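Pelholm Community Tennis: Progress Report to the Phelan Fund
Prepared by Noreen Gilmartin, program lead
2024-09-07

Dear Verna Mbeki,

You asked for a report that was shorter than the last one and had fewer adjectives. I have done what I can.

Courts

The resurfacing of courts 1 and 2 is finished. Court 3 is finished in the sense that the contractor has left. There is a low spot behind the north baseline that holds water after rain, and our stronger servers have learned to use it. Westenar Surfacing has agreed in writing to come back and fix it at no charge. They have not agreed in writing to a date. We are holding back 400 dollars of the final payment until they do, which has improved their phone manners a good deal.

The new nets are up. The old nets are in the shed, along with the older nets.

Junior program

We had 26 juniors signed up for the spring session and all but two stayed to the end. One moved out of state. The other took up the trombone, and we wish her family well.

The beginners' group now plays full matches on a full court, with scoring. Scoring took longer to teach than the backhand. Several parents have asked why it goes 15, 30, 40, and I have asked them to write to somebody else about it. The older group played five away matches, won two, and lost one on a line call that is still being discussed in my car. 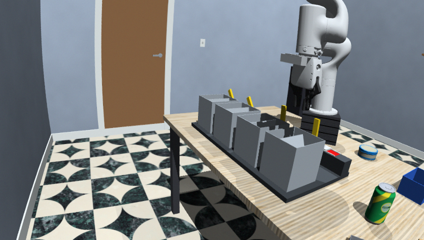
White arm at the end of the table, with gray bins in a row on the tray.

Loaner rackets were used more than we planned for. The grant paid for junior sizes, and we bought too many of the smallest. Seven-year-olds do not want the racket that fits them. They want the one their brother has. With your permission we would like to trade part of the small stock for the next size up; the shop in Flestberg will do an even swap on anything still in its wrapper.

Adult evenings

These are going well, partly on account of the lights working. We logged 200 adult visits over the period. A fair share of those are the same people, and I would call several of them regulars if it didn't encourage them. The doubles ladder now has a written rule on challenges, drawn up after an incident in which two pairs each believed they were at the top of it for most of a month. 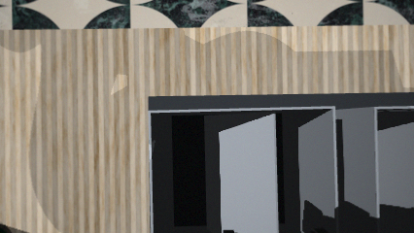
The walk-in clinic for people returning to the game after a long break was the surprise of the season. We put it on the calendar as a filler and it was full by the second week. Most of them played in high school and remember being faster. We would like to run it again with a second coach, and there is a line for that in the winter budget.

Money

Spending to date on your grant is 2658 dollars. Balls cost more than we guessed and coaching cost less, as one of our coaches forgot to invoice for a session and had to be reminded by us. We remain inside the total. The itemized sheet is attached separately, with receipts, including the one that went through the wash. 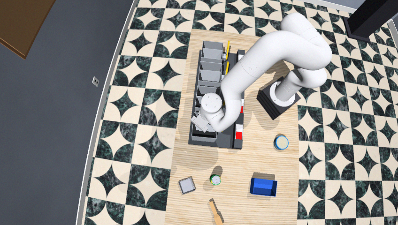 The arm reaching over the gray compartmented tray.

What has slipped

The wheelchair tennis day did not happen. We had the players and the sport chairs lined up, and then the side gate proved too narrow by the width of a thumb. The gate is being replaced, and we have measured the new one twice. The day will now be held indoors at the Flestberg hall in December, so that it isn't waiting on the gate.

The online booking page is also behind. It works, but it lets you book a court for yesterday, and a few members have done so.

Next period

Fix the low spot on court 3. Finish the gate. Start indoor juniors once the hall confirms our hours. Hire the second coach, if you approve the winter budget as sent.

I need a decision on the racket swap before the shop closes out its summer stock. A one-word email will do.

Noreen Gilmartin
Pelholm Community Tennis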